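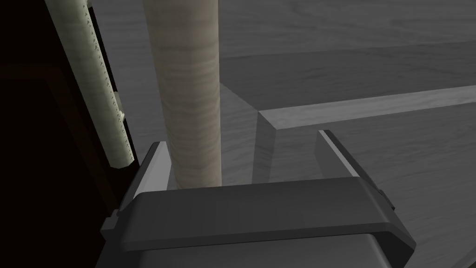
Wooden dowel, pale and lightly grained.

Sep 3, 2019

Got Lleucu Powell on the phone in between customers. She had the handle shop in Wulesitz to open and I had a deadline, so this is short and a bit out of order.

Powell puts new handles on old tools. Axes, hoes, rakes, the odd croquet mallet. She took over the bench at Stalar in May, after years of doing it evenings in her kitchen. "My landlord didn't love the shavings," she says. "They get in the heating vents. You turn the furnace on in the fall and it smells like a lumber yard."

First question was the one everybody asks. Why fix a hoe when a new one is cheap?

"Because the old head is better. Mostly. I've seen terrible old heads too, people think if it's rusty it must be good steel. Somebody brought me a shovel last week and I told him to hang it on the wall. He wasn't happy."

She won't say all old tools are worth it. Came back to that a few times. A rake with a cracked socket, forget it. A hoe with a bent neck, maybe. An axe that's been used as a wedge and pounded on the back, she'll look but she wont promise.

On wood she has opinions. Ash for anything long. Hickory for anything you swing. "Look at the end of it before you look at anything else. The rings. On an axe I want them running the same way as the blade. If the rings go crossways I put it back on the rack. I don't care how pretty the side is."

And the store-bought ones? She buys some from Bakos, the hardware place over in Plonoldale, and goes through the rack herself. "They know me. I make a mess and then I put it all back. Some days I drive home with nothing."

Varnish comes up. She's against it, at least where your hands go. Scrapes it off new handles and rubs in linseed oil, thin coats, wipe, wait, again. "Varnish is for the store. It's so it doesn't get grubby on the rack. Then you're out there an hour and you've got a blister."

What about the rags? "Flat, outside, till they're stiff. Please put that in. People ball them up and toss them in the trash and that's how you get a fire."

So it's in.

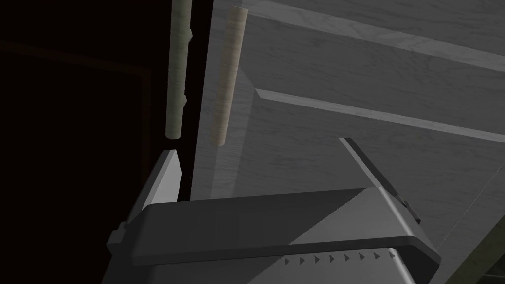

Cylindrical handles, hanging vertically.

We got onto storage. Powell likes long handles upright or hung up, never leaned in a corner all winter with the head still on. "They take a bend. You won't see it till you roll it on a table." Damp floors are worse. Her own mother kept the garden fork in a bucket of wet sand and the bottom of the handle went black.

The shop keeps a tag book and she's proud of it, more than of the handles I think. Last tag written when we talked was 2918, and that carries on from the owner before her. Every tag has the tool, the wood, and what went wrong. "Lots of them just say dog. Dog chewed it."

The worst job? Long pause, somebody came in, she put the phone down and I listened to a discussion of pitchforks. Then back. "A peavey. Broken off inside the socket and somebody had poured glue in there. I was at it two days. I charged him for two hours because I felt stupid."

She'd like to teach a class, nothing fancy, bring a hatchet and go home with it fixed. The room is the problem. The back of Stalar is 200 square feet and most of it is lumber drying. She has asked the church hall. They're thinking about it, worried about the floor.

Does she use her own axes? "I have gas heat," she says. "I split a little kindling for my neighbor. He stands there and tells me I'm doing it wrong."

Customer again, pitchfork guy had come back with a diferent pitchfork. She said call if I needed anything else and hung up.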